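Section 3: Setting up the hand-held gripper station

Applies to the Pandlow pair of grippers, club revision of Aug 2, 2018. Read Section 2 (charging and storage) first. Questions on this section go to Natsumi Ueda.

## 3.1 Before you start

One person operates and one person runs the Halim logging program. Do not attempt both jobs alone until you have been signed off for them in the club book.

You will need:

- the left and right grippers, each with its own cable
- the logging laptop, with Halim installed
- the object set for the task on the Grunlow task sheet
- long sleeves, plain and close-fitting at the wrist

**Note:** The grippers are not interchangeable. The finger plates are fitted to opposite sides, and Halim will accept a swapped pair without complaint. The fault only shows when the files are replayed.

## 3.2 Connecting the grippers

1. Put both grippers on the table with the jaws open.
2. Run each cable off the table on its own side. Leave enough slack to reach the far edge of the table with a straight arm.
3. Connect the left cable to port 2 and the right cable to port 3 on the Imel hub.
4. Switch the hub on and wait for the steady light.
5. Start Halim. Both grippers should be listed. If one is missing, close the program, reseat the cable at the hub end and start again.

**Caution:** Do not pull a cable out while the hub is on. The connector shells were replaced in January and spares are limited.

## 3.3 Zeroing the jaws

1. Close both grippers fully and hold them closed.
2. Press Z on the laptop. The jaw readings should drop to 0.
3. Open both grippers fully. Each reading should pass 2000.
4. If a reading stops short, check the jaw track for grit or tape residue, then repeat from step 1.

Zero the jaws again after every change of operator. Grip strength differs enough between members to move the closed position.

## 3.4 Laying out the table

1. Clear everything that is not on the task sheet.
2. Place any rack or holder towards the back of the table, where it can be reached without crossing the arms.
3. Place the object to be handled in front of the operator, within reach of both grippers.
4. Turn the object to a new angle for each run. Runs that all begin with the object square to the table are of little use to the group doing the training.
5. Check that no cable lies beneath the object.

## 3.5 Handling flat and flexible objects

Paper goods cause more failed runs than any other item in the set. A single-jaw lift lets the pages fan open, and the object then sags below the height at which it can be placed. Use both grippers.

1. Bring the grippers in from opposite sides, keeping the wrists low.
2. Touch the object with both sets of jaws before closing either.
3. Close the left gripper, then the right.
4. Lift slowly and keep the object level until it is clear of the table.
5. Place it as the task sheet directs. Open one gripper at a time. 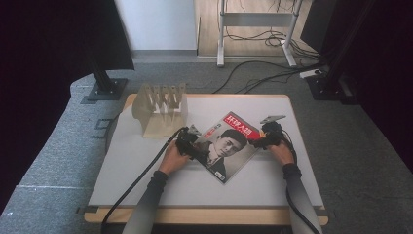 Jaw position matters more than grip force with a magazine. Start with it lying at a slant, as with the copy of 环球人物 on the white table top, and bring one gripper to each side: the left jaws against the left edge, near the shoulder of the man on the cover, and the right jaws towards the upper right edge by the red masthead. Keep the cables trailing back past the forearms towards the near corners so that neither is dragged across the cover.

**Caution:** Do not squeeze to correct a poor hold. The finger plates will crease a cover, and a creased copy must be withdrawn from the set. Put the object down, open both jaws and approach again.

## 3.6 Recording a run

1. The operator says "ready" with both jaws open.
2. The logger presses R and says "go".
3. Carry out the task once, at an even pace. The limit is 30 seconds.
4. The logger presses R again when both jaws are open and clear of the object.
5. Mark the run as kept or rejected before starting the next.

Reject any run in which the object was dropped, a cable was caught, or a bare hand touched the object. Do not delete rejected files. They are sorted separately at the end of the session.

For shutting down and packing away, go to Section 4.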